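Handout 5: Comparing Two Grippers on Small Metal Parts
Lab section notes, Zubaida Warraich
Revised June 13, 2019

Welcome back, everyone. Last time we got the arm moving and spent a good long while (longer than I'd planned, I'll admit) on homing and on the emergency stop. Today we finally pick things up. You'll work in pairs, and each pair will run the same set of grasps with two grippers, the Sanna and the Mustari, and then write up which one you'd choose and for what kind of part. There is no single right answer waiting in my drawer. I've taught this lab since the January term, and good reports have come down on both sides.

A quick reminder of the vocabulary, which the reading uses a bit loosely. The stroke is how far the fingers travel between fully open and fully closed. The clearance is the room left between a finger and the part before you close. Compliance is how much the finger gives when it meets something solid. Students mix up the first two every term, so please check your notes before you write them in a report — a gripper with a generous stroke can still leave you very little clearance on one side if the arm comes in off center.

Our part for the first round is a small spur gear. I like gears for this because they're unforgiving in an interesting way. A plain cylinder gives the fingers the same surface wherever they land. On a gear, a fingertip may meet the top of a tooth, or the gap between two teeth, or a bit of each, and the part can turn a little as the grip tightens. When it turns, your placement will be off at the other end, even though the pick itself looked perfectly fine on the monitor.

Before you close, stop at the approach pose and look through the wrist camera. Open the fingers wide, bring the gear near the middle of the view, and then compare the two sides. I'd like you to get into the habit of looking at the gaps and leaving the gear itself for later, bright as it is. Shadows from the arm can make a gap look smaller than it is, so take your time here and move the lamp if you need to.
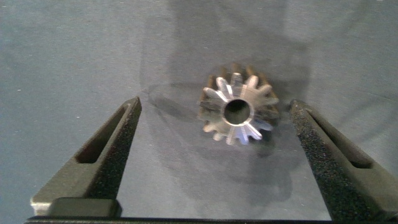
Elis Owen thinks I'm too fussy about centering, and would tell you that with a compliant finger you can come in a little to one side and let the first contact push the gear over, saving yourself a minute of jogging on every trial.

Well, I've seen that work, and I've also seen it nudge a gear onto its side. For this lab, center first. If you finish early, try the Owen method for a few extra grasps and put them in a separate table, clearly labeled, so that the two sets don't get mixed together.

Now for the procedure itself. Mount the first gripper and run the zeroing routine in Trokadix. Set the closing force to the low preset and leave it there for the whole round. Each pair does 17 grasps per gripper, lifting the gear, holding it for a slow count of five, and setting it back down. Turn the gear by hand a little between grasps so the fingers don't always find the same teeth. Then swap grippers, zero again (please, please zero again) and repeat.

Record each grasp as held, slipped or missed, and add a short note if the gear rotated. Full sentences aren't needed in the log, but "weird" is not a note. Tarek Geagea has put a blank log sheet in the course folder, and Monique Chauvin will be at the bench by the door with the spare fingers.

For the report, give me two pages at most. Include your table, one paragraph on where the first contact happened for each gripper, and one on what you'd change about the fingertips if you had a free hand. Next session we go on to the Primach controller, so do read chapter six before then, and bring your logs along with you.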